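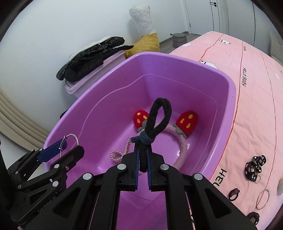
If you have a drawer, a bowl or a coat pocket full of hair bits and key rings, this page is for you. I mean the small soft things and the small shiny things, which always end up living together and tying themselves in knots. Start with one big tub and put the whole lot in it. A purple plastic one with a wide rim does nicely, and you'll find things like the pink fuzzy headband with its two crocheted strawberries hanging on to everything near it, with a string of little pearl beads trailing about underneath. Beads do love a knot! Lift the bulky soft piece first, slowly, and let the rest drop back.

## Move over to the bed

Once the big things are out, I like to work on a bed that's been made (a flat cover, pulled smooth -- you'll lose a split ring in a rumpled duvet, believe me). Set the tub beside you and give yourself 60 minutes with a pot of tea. My friend Glenys Katene does hers at the kitchen table, but she has a much better chair than I do.

Take each ribbon or strap by one end and hold it up. Most twists will show themselves once the length is hanging, and you can follow them down with your other hand. Any metal rings should come off and go in their own spot.
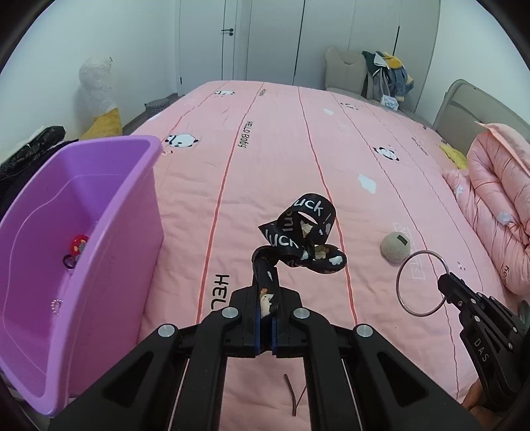
*The "luck!" ribbon with the chicks on it, held up by its end.*

## Lay it all out

Now spread things over the cover with a good gap between them. I make 2 rows, soft things nearest the pillows and metal nearest me, but do it however you please. Undo loose knots in lanyards now, while you've got room for your elbows. Check that each split ring closes properly, and have a look at any short bead chains too, as the little catches do wear out.
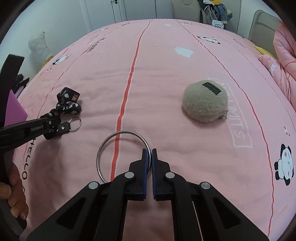 *Big silver ring, plush pouch and a lanyard still waiting to be unknotted.*

## Putting away

Headbands go back first, laid flat along the bottom of the tub. Ribbons I roll round two fingers and tuck in at the side. Beads get a small bag of their own, tied at the top, and rings can be threaded on a bit of string. I last did ours in June and it stayed decent for a good long while -- until somebody went looking for a hair clip in a hurry.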